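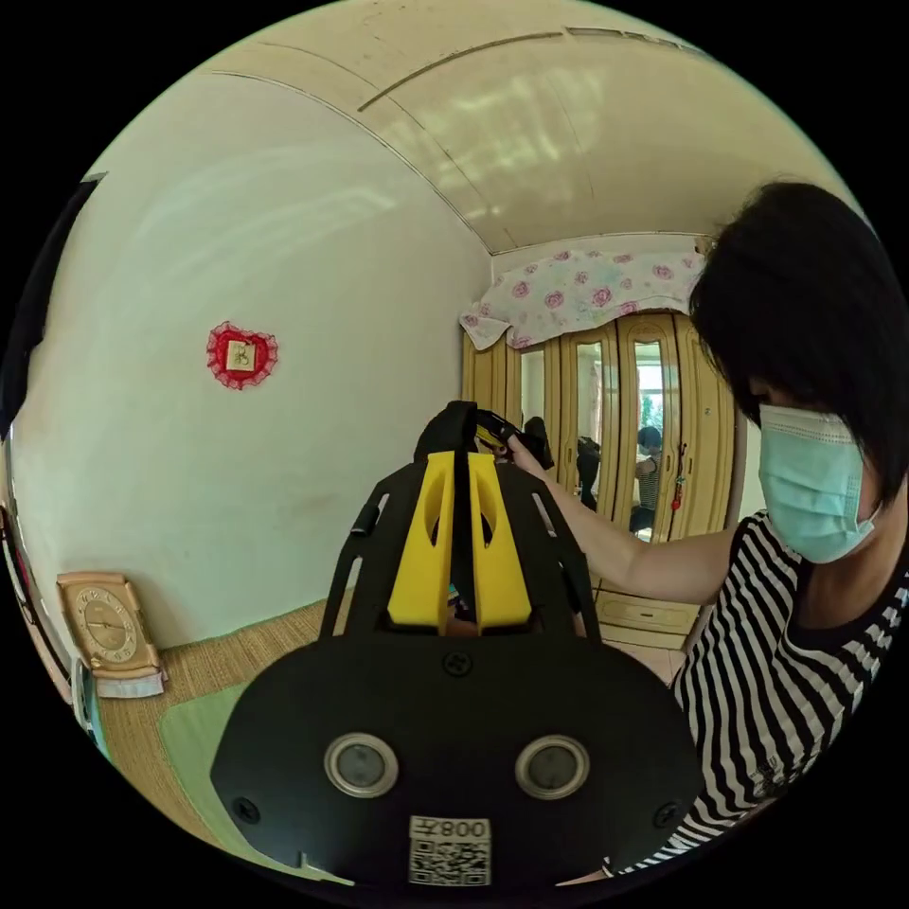
Figure 1. The hand-held gripper in a bedroom, seen from its own end. Wardrobe behind, floor mat at lower left.

Can It Put Away the Laundry Yet?
Final project report, Household Automation Seminar
Rosalía Gallardo

1. What I set out to do

The question for this project was assigned in January and fits on one line: pick a chore and say how close a machine is to doing it. I picked putting away clean laundry, mainly out of dislike. Everyone else in the seminar chose dishes, and I wish them well.

I split the chore into four jobs. Open the wardrobe. Pick up one item from a pile. Fold it or hang it. Close the wardrobe again without trapping a sleeve. A person does all this while thinking about something else, and that turned out to be the trouble with measuring it. Ask people how they fold a T-shirt and they have to go and get a T-shirt.

2. Material

I used recordings made with hand-held grippers, where a person carries the robot's "hand" around the house and does the chore with it. The lenses sit on the tool, so the recording shows the job from about where a robot's wrist would be. No robot needs to be present, and this keeps the cost down and the furniture intact.

I went through 284 clips from the set our department calls Iseo. I also read the write-ups for two arm systems being tested on the same kind of work, Jovine and Clelum. Jovine has two arms on a wheeled base. Clelum has one arm and a great deal of confidence. For the shop-floor comparison I spent an afternoon at Chisholm, a uniform rental laundry that lets students stand behind a yellow line if they promise to stay there.

3. The room is the hard part

My first draft was mostly about fingers. Soft fingers, hard fingers, how much squeeze a sock will take. My advisor wrote "and the room?" in the margin and she was right.

Take the bedroom in Figure 1. The wardrobe has mirrored doors. To you and me that is a place to check your hair. To a vision system it is a second bedroom with a second person in it, and a window with leaves outside where there ought to be a door panel. Clelum's write-up gives mirrors one paragraph, and the paragraph recommends covering them.

Then there is the cloth with the roses on it, draped over the top of the wardrobe so that its edge hangs down over one corner. This cloth is fabric and so is the laundry. The machine is supposed to put away one and leave the other alone, and the difference between them is entirely a matter of knowing what people do with cloths. The red tassel on the handle raises a similar question. It is soft, it dangles, and a gripper going for the handle would meet it first.

Floors were worse than I expected. I had pictured floors as flat things that robots roll on. The one in Figure 1 has a woven straw mat with a pale green mat or cushion on top of it, and a clock standing on the floor against the wall. A wheeled base has to know which of these it may drive over. I would guess one of the three, and I would not want to be the one testing it.

4. How the two systems did

Neither system was run by me, so I am going by their own write-ups, which were kind enough to include the failures.

Jovine logged 1723 attempts at picking a single item from a mixed pile. It does well on towels. It does fairly well on T-shirts if they are not tangled. On socks it tends to collect two and report one. The folding is slow but it is folding, and the result would pass in my house, where standards are low.

Clelum did not attempt folding. It carried items already folded by a person and set them on a shelf, over 600 times, and the shelf was open, with no doors. I spent a while deciding whether this counted as putting away laundry. I decided it counted as a quarter of it, and I have scored it that way in the appendix – generously, in my view.

Opening the wardrobe is where both of them went quiet. Jovine did it with a door that had a large bar handle fitted for the purpose. My own wardrobe has a knob the size of a grape and has to be lifted slightly as you pull. My brother needed a week to learn it.

5. The laundry at Chisholm

The shop floor was the cheerful part of the project. Chisholm has a machine that folds flat work (sheets, tablecloths) far faster than I could, and it has had something like it for longer than I have been alive. It does not pick anything up. Two people stand at one end and feed it corners.

I asked one of the feeders whether she thought her job would be automated. She said the machine could have it whenever it learned to find the corners. She also said that coveralls come back with pens in the pockets, and that I should put that in my report.

The lesson I took is that the folding was solved long ago for things that are rectangular and handed over politely. What remains is the handing over.

6. Limits of this report

I watched the clips alone, so there is no second opinion on my notes. I sorted them by what the person was doing and sometimes had to guess, as a hand-held gripper gets in the way of its own view. I also cannot say how tidy people kept their rooms for the recordings compared with an ordinary evening. Mine would have been tidier.

7. Answer

Towels onto an open shelf, yes, if you can wait. A mixed pile into a wardrobe with doors, no. My advisor asked for a number of years and I have declined to give one. The scoring table and my notes on the clips are in the appendix, and the socks have their own page.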